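Sunday, August 23, 2020

Up at seven, coffee, then worked on the hand until lunch. Beverley Rowbotham wants every team's grip log by the end of the month and ours is the thinnest in the club. Elsie had left me a list. Most of it was about the thumb.

The wrist camera is fine now. I saved 12 clips before I stopped to eat. The Hartley team gets by with a two-finger gripper and I can see why, but we picked four fingers and a thumb and we're stuck with it.
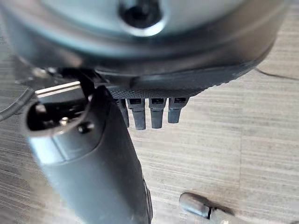 Called Elsie at noon. She thinks the thumb closes too early and wants the delay set to 20 in the Clido file. I changed it, then changed it back by mistake, then changed it again. Lost half an hour on that. Also need to order more screws from Gerko. Order 1651 never came.

After lunch I moved on to the plate part of the task list. Flat things are hard for us. The thumb has to go on one side of the rim and the fingers on the other, and the angle matters more than how hard it squeezes.

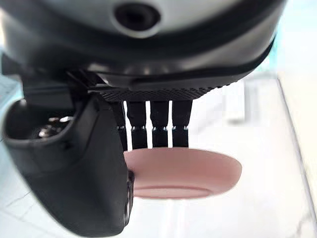
Elsie is doing the cups on her own time this week. I still have to write up the plates and rename the files the way Beverley likes them. Backed everything up to the Carkari drive. Leftover soup for supper. Bed by ten.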